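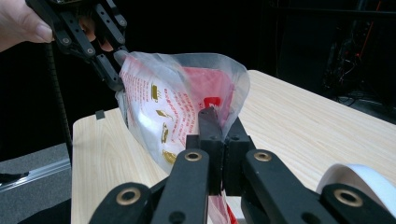
Stono, Apr 30, 2018

Ewan Baird packs bags for a living, or at least for most of his working week. He runs the back room at Grorik, a small shop that sends out dry goods by post, and he has been putting things into clear plastic bags for 29 years.

"People think it's the filling that takes the time," he says. "It's the top of the bag. If the top is wrong you do it again."

He started at Allari, where everything went out in paper. Plastic came later, and he didn't like it. The bags stuck to each other and slid off the bench. He still prefers paper for anything heavy, but he admits customers want to see what they've bought.

"With a clear bag the printing does the work for you. Someone picks it up, sees the red, sees the little pictures down the side, and they know which one it is. You don't need a label on top of a label."

Creases are a sore point. A bag that has been folded flat in a box for a month never lies quite smooth again, and Baird has given up trying. Pierina Sanna, who shares the bench with him, used to press them under a tray overnight.

"It made no difference at all," Sanna says. "They looked lovely in the morning and then you picked one up."

The two of them agree on how to hold one. You take a top corner on one side, keep the other side steady lower down, and pull gently until the opening shows. Pulling hard splits the seam. Baird reckons he can hear a seam going before he sees it.

Last year the shop sent out 3,773 parcels. The bags come in boxes of 800, and Baird orders 2 boxes at a time so that the shelf by the door stays clear. He was once talked into a bigger order and spent the summer stepping over it.

What does he do with the split ones? "Screws, string, seed packets. My shed is full of them. My wife would like that to stop."

He has no plans to leave. In May the shop is moving its packing bench nearer the window, which Sanna has wanted for a long time. Baird says he will see how he gets on with the glare.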